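Preguntas frecuentes
Arreglos y lavandería Stotine

Antes de llamar, eche un vistazo. Contestamos el teléfono con las manos ocupadas y se nos nota en el tono.

¿Hace falta pedir cita?
Para dejar ropa, no. Para probarse un traje, sí. Tenemos un solo probador y la cortina ya ha visto bastante.

¿Cuánto tarda un bajo de pantalón?
Dos días laborables. Si lo trae la víspera de una boda haremos lo que podamos, y cobraremos el suplemento de urgencia con la misma diligencia. En noviembre los plazos se doblan: es cuando media ciudad descubre que el abrigo del año pasado ha encogido en el armario.

¿Quién cose?
De los arreglos se ocupa Nighat Talpur. Las manchas son cosa de Thirumalai Thevar, que no acepta como explicación «ya estaba así». Puede usted pedir que le atienda uno u otro, pero el precio no cambia.

¿Quitan cualquier mancha?
No. Quitamos muchas. La tinta de bolígrafo suele salir, el vino tinto depende de lo que haya hecho usted antes con la sal, y la lejía no es una mancha, es una ausencia de color. Si ya ha probado un remedio de internet, díganoslo al entregar la prenda. No juzgamos en voz alta.

¿Puedo lavar en casa un polo de color sin que quede hecho un trapo?
Sí, y le saldrá más barato que traerlo. Del revés, botones desabrochados, agua fría y centrifugado corto. Al sacarlo, estire el cuello con los dedos y póngalo en plano, a la sombra. La pinza en los hombros deja dos picos que no favorecen a nadie.

¿Trabajan con cuero y ante?
Nosotros no. Los enviamos al taller Gkikas, que tarda lo suyo y no da explicaciones. Calcule cuatro semanas y no nos pregunte a la tercera.

¿Cuánto cuesta cambiar una cremallera?
Depende del largo y de lo que haya debajo. Usamos cremalleras Roletti en chaquetas y Trilgate en faldas y pantalones. Si trae la suya la ponemos, aunque la garantía del arreglo cubre entonces la costura y no los dientes.

¿Qué pasa si no recojo la prenda?
Se la guardamos 125 días. Después le llamamos, y después le volvemos a llamar. En el último inventario aparecieron 118 prendas sin reclamar, entre ellas un chaqué completo, cuya historia nos gustaría conocer.

¿Cómo doblo un polo para que el cuello no se aplaste?
Abroche los botones, extiéndalo sobre una mesa y alise el cuerpo con la palma. Lleve después las mangas hacia dentro y doble de abajo arriba, en dos veces. El cuello queda siempre por fuera. Guárdelo en horizontal y no le ponga encima los vaqueros.
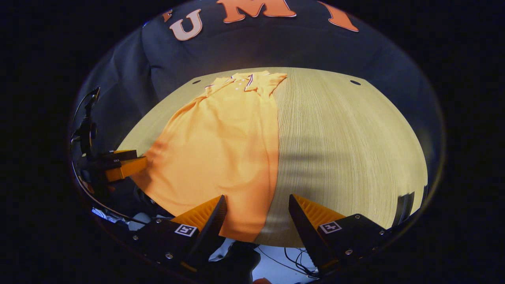 ¿Planchan camisas sueltas?
Sí, desde una. Las entregamos en percha. Las perchas de madera vuelven a la tienda; las de alambre son suyas para siempre, lo quiera o no.

¿Aceptan tarjeta?
A partir de cuatro euros. Por debajo de esa cifra, monedas. Los billetes grandes para pagar un botón se reciben con un silencio largo.

¿Y si he perdido el resguardo?
Venga con un documento y describa la prenda. «Es negra» no se considera una descripción.

Última revisión de esta página: 21 de julio de 2020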